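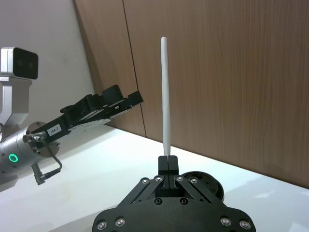 Segundo Emrys Yorath, a cadeira Beline cansa ao fim de uma manhã de leitura e não deveria ter sido escolhida para salas de consulta prolongada. A observação chegou-nos em resposta à primeira versão desta avaliação e levou à revisão do parágrafo relativo ao encosto.

A Beline é uma cadeira empilhável, comercializada pela Danzer ao preço unitário de 169 euros, com entrega incluída para encomendas a partir de 30 unidades. Esteve em utilização na sala de leitura geral desde outubro, em horário completo.

O assento é firme e mantém a forma. O encosto, baixo, apoia bem a zona lombar, mas deixa os ombros sem suporte; em períodos superiores a duas horas, vários leitores solicitaram a troca de lugar. Reconhece-se, neste ponto, a pertinência da crítica recebida. Para sessões públicas, conferências e reuniões de curta duração, o conforto é adequado.

O empilhamento faz-se sem esforço até seis cadeiras. Acima desse número a pilha inclina-se ligeiramente – o fabricante admite oito. As ponteiras dos pés são silenciosas em pavimento de madeira e deixam marcas em linóleo claro, removíveis com pano húmido. Duas tiveram de ser substituídas. A Danzer enviou as peças em nove dias, sem encargos.

Em comparação com o modelo Wustov, anteriormente em uso, a Beline é mais leve e ocupa menos espaço em arrecadação. O Wustov continua preferível para trabalho de secretária, apesar do preço superior e do estofo, de limpeza demorada.

Recomenda-se a aquisição para auditórios e salas polivalentes. Para salas de leitura, aconselha-se o ensaio prévio da versão de encosto alto, ainda não avaliada por estes serviços.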